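Section 4. Starting a Demonstration Shift

Read this section before your first shift on the Tradenex handheld grippers. It applies to packers and kitting staff at the Betilholm site who have moved from the line to demonstration work. Line duties are covered in Section 7.

4.1 Before you sit down

1. Sign in at the supervisor's desk and take a task card. The card gives the task number and the number of takes, never more than 60 per shift.

2. Collect a left and a right gripper from the Mandberg cabinet. Write both serial numbers on the card.

3. Wipe the camera lenses with the dry cloth in the drawer. Do not use spray.

4. Open and close each jaw five times. If a jaw sticks, tag the gripper and take another one.

Note: Marker cubes must be tight. If a cube turns under light finger pressure, the takes cannot be used — report it as fault 154.

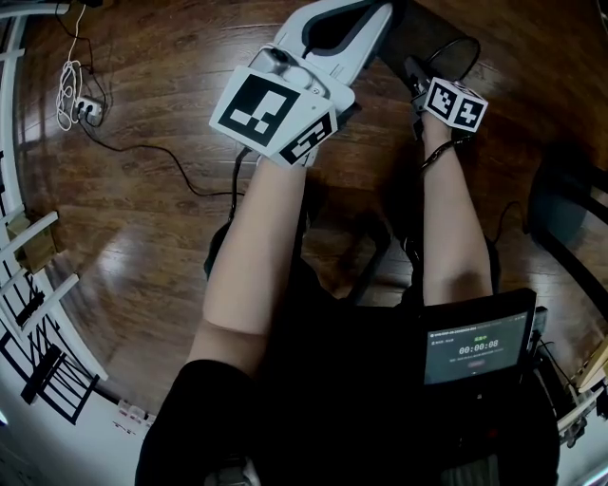
4.2 Recording a take

Recording is controlled by the demonstrator, and the line supervisor does not start or stop takes for you. You may work seated or standing, whichever suits the task on the card. Keep the screen where you can read it without leaning, for instance on your lap when you are seated. The large timer shows the length of the current take, in the form 00:00:08. Keep sleeves and cables off the square markers on the cubes.

1. Hold both grippers still, jaws open, for two seconds.

2. Start the take and check that the timer is running.

3. Do the task at your normal line speed. Do not slow down for the cameras.

4. If you drop a part, finish the motion and mark the take "R" on the card. Dropped parts do not count against you.

5. Stop the take and reset the parts.

CAUTION: Look where the cables run before you stand up. Put both grippers down first.

4.3 Breaks and rotation

Demonstration work is limited to two hours at a time, followed by line or inspection work. Wrist soreness goes in the log the same day, even if it passes.

Your pay grade does not change while you are on demonstrations. Take counts are not used in performance reviews. The Wei cell starts on night packing once a task has 500 accepted takes, and staff on that task then move to cell tending or inspection. Training for both is on paid time — ask for a place at extension 1887.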